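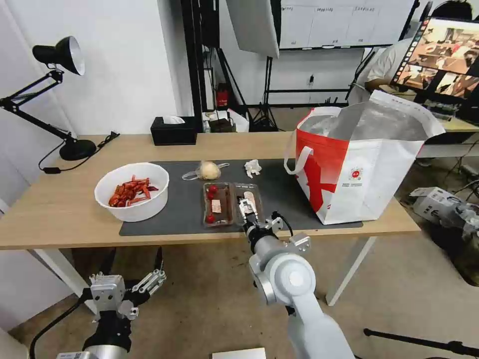 # The farmers behind the walls

Most histories of Stondton begin with its market charter and its guildhall. A new study by the historian Bakke begins in the fields outside, with the 361 households that paid grain to the town each autumn.

The book draws on 26 tithe rolls kept at Skokbridge, long thought too damaged to read. They list who owed what, who was late, and who sent eggs when the barley failed. Bakke argues that the countryside set the terms. When the farmers held back their carts, the council met within days and usually gave way.
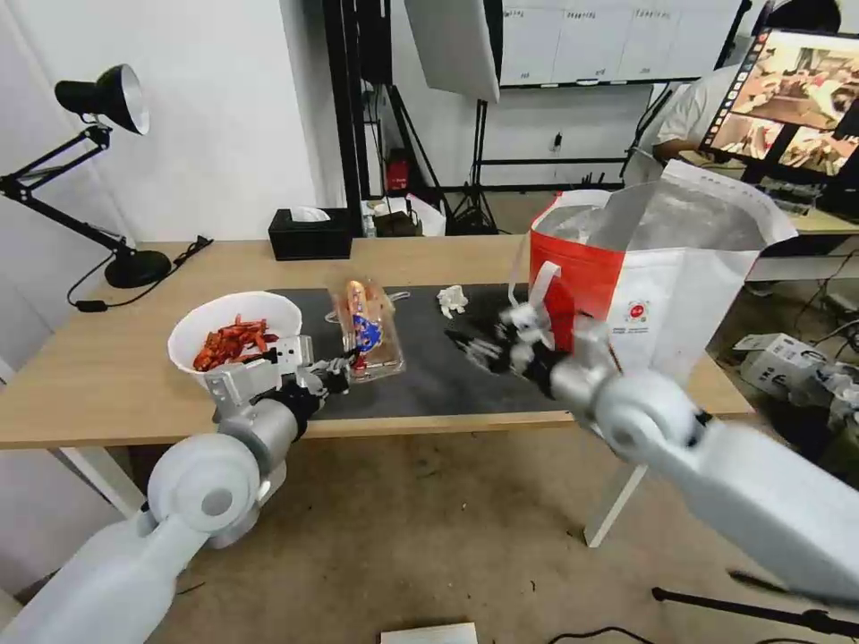
## A narrow base

The case is strongest for the valley farms. It is weaker for Stunatach, where only one roll survives and the upland pastures hardly appear. At 506 pages the book could lose 50 without harm, most of them on field boundaries. The chapter on debt is the best of it and can be read alone. A paperback is due in March, with the maps redrawn at a larger size.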